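4.2 What people mean by "temporary"

Our second group of findings concerns time, or more exactly the word "temporary," which appeared in the signage records of all four towns and seems to have meant something different in each. Of the 403 signs logged in the August survey, 14 carried the word somewhere on their face. The oldest of these, a notice in Mundlow directing visitors to a temporary entrance, had been repainted twice. The permanent entrance it stood in for is now a wall.

We had expected the life of a sign to follow its cost. A painted board is paid for out of a budget, and budgets have memories; paper and tape do not. The records from Plullar and Gough gave this idea very little support. Expensive signs were replaced whenever a department changed its name, a thing that Gough's departments do with some enthusiasm. Cheap signs stayed up for as long as the tape held, and when the tape failed, somebody usually supplied more tape. We found no written rule in any town for taking a sign down. We found several for putting one up, including a form in Gough that asks for the sign's purpose, its size, and its "expected date of retirement." Most applicants left the last box empty. One wrote "yes."

Hand-cut lettering deserves separate treatment, as it was the only type that residents spoke of with affection. In interviews, printed signs were described as things one obeyed or ignored. Cut-out letters were described as things somebody had made, and people were slow to remove them even when the occasion was long past – a retirement party, a bake sale, a school fair with the year helpfully included. In Nodero, where storage is short and opinions are not, a set of letters from one spring sale had been rearranged for three later events, with a gap wherever the needed letter had gone missing. Spacing in such displays is generally loose, and color is used freely (Figure 6).

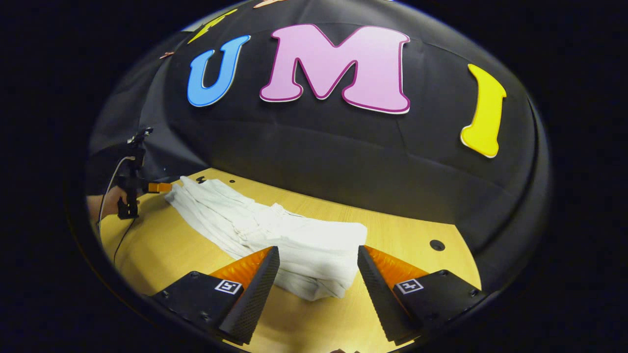
Figure 6. Large cut-out letters in three colors on a black fabric backdrop.

None of this shows that affection keeps a sign in place. It may be that cut-out letters survive simply because they hang indoors, away from rain and from people with authority over fences. Our sample can't separate the two. The Plullar archive, which holds more than 900 photographs of public notices, might have helped, but its captions record the building and the weather and leave out the sign. We coded 40 of the photographs by hand before giving up on the rest. The weather, for what it is worth, was mostly fair.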